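Stistau Opens Its Usability Findings to Customers, Including the Unflattering Ones

New program publishes failed test results for the Wonis security dashboard and puts writers and researchers in the same release review

FLONDMONT, August. Stistau, a maker of security software for mid-sized companies, today announced Plain Findings, a program under which the company will publish the results of its usability tests on the Wonis dashboard, whether or not the results make the product look good.

The software industry has no shortage of companies that say they listen to users. Stistau has been one of them. The company has used the word "intuitive" in its marketing for years, and an internal review this spring could not find a test that backed it up. The word has been removed from the Wonis product pages and will stay off them until there is evidence for it.

Plain Findings covers the Wonis dashboard, the setup guide, the in-product help and the text of all alerts. Each round of testing will produce a short report. The report will state what people were asked to do, how many of them finished, where they got stuck and what the company plans to do about it. If the plan is to do nothing, the report will say that too. 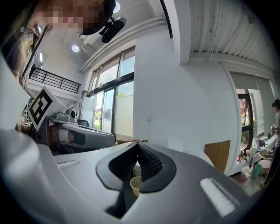

A small cream-colored cup between the fingers of a hand-held gripper.

The first report is available to customers now. It covers 12 security analysts and system administrators who were asked to complete a set of common tasks in Wonis without coaching. The tasks included adding a new scanner, silencing a repeated alert, and finding out why a build had been blocked. Of the 12, nine were able to add a scanner. Two were able to explain why the build had been blocked.

Stistau does not consider that second number acceptable. It also does not consider a group of 12 large enough to support sweeping claims about all Wonis customers, and the report makes none. A small test is good at finding problems and poor at measuring how common they are. Readers who have seen other vendors turn a handful of friendly sessions into a satisfaction percentage will know why the point is being made in a press release.

The blocked-build task failed for a reason that had been raised before. The screen gave a policy number and a severity rating, then sent the reader to a help page that repeated the policy number and the severity rating. The help page had been checked for accuracy and approved. It was accurate. It did not help anybody unblock a build. A revised screen, which names the file, the rule and the person or team able to grant an exception, will ship in the next Wonis release and will be tested again with a new group of participants.

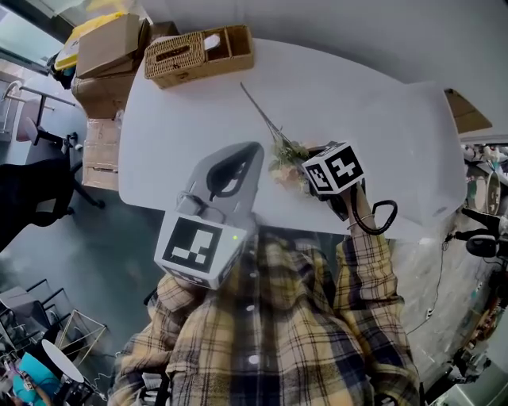
The program also changes how work is approved inside the company. Until now, design research and technical writing at Stistau reported to different parts of the business and saw new features at different times. Writers often received a feature after its labels had been fixed, and were then asked to explain labels they would never have chosen. Beginning with the next release, the two groups will attend the same review, and either may hold back a feature that users cannot complete in testing.

That authority has limits, and customers should be aware of them. A hold can be overruled when a fix for a known security weakness needs to go out quickly. When this happens, the overruling will be recorded in the next Plain Findings report along with the problem that shipped. Stistau expects there will be some of these. A report that never lists one should be read with suspicion.

As part of the preparation for the program, the documentation team went through every help article in the Wonis library, 1402 in all. Many described screens that no longer exist. Others were written to answer questions from a single customer and had been left in place ever since. The team is rewriting the articles tied to the most common support requests first and deleting others outright. Customers who rely on bookmarks may find that a page has gone. Old addresses will redirect to the closest current article for the rest of the product year, though "closest" will sometimes be a matter of opinion.

Stistau looked at using an automated writing tool to rewrite the library and decided against it for this round. In a trial on alert messages, the tool produced smooth sentences that left out the one condition an analyst needed to know. The messages read better than the old ones and were worse to work from. The company may look at such tools again, and if it does, their output will go through the same testing as everything else.

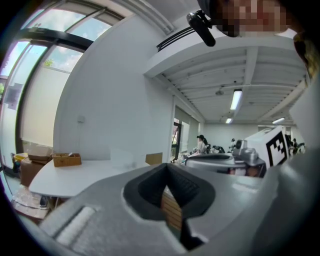 Outside review of the reports will be handled by Xiao, a usability consultancy that has no sales or referral agreement with Stistau. Xiao will receive the session notes with participant details removed and will check that the published results match them. Stistau is paying for this work. Customers are entitled to weigh that fact as they see fit, and for that reason the terms of the contract will be posted next to the reports.

There are things Plain Findings will not do. It will not rank Wonis against competing products, since the company has no fair way to test them. It will not produce a single score. Stistau considered a score and found that every version proposed could be raised by choosing easier tasks. It also will not cover the older Wonis command-line tool, which has its own users and its own problems and has not been tested with outsiders. No date has been set for including it.

Customers who want to take part in testing can sign up through the support menu in Wonis. Sessions are held remotely, are open to people at any level of experience, and are paid. Participants do not need to like the product. Recruiting has tended to favor customers who already speak to the company often, and the first group leaned that way, so Stistau is particularly interested in hearing from people who stopped using the dashboard or were handed it without training.

Availability

The first Plain Findings report is available at no charge to all customers with a current Wonis license. A shorter version, without screenshots of unreleased features, is available to the public on request. New reports will follow each major release.

About Stistau

Stistau makes software that helps companies find and fix weaknesses in the applications they build. Its main product, Wonis, collects results from security scanners and presents them in one dashboard. The company is based in Flondmont.

Media contact

Stistau Communications, Flondmont office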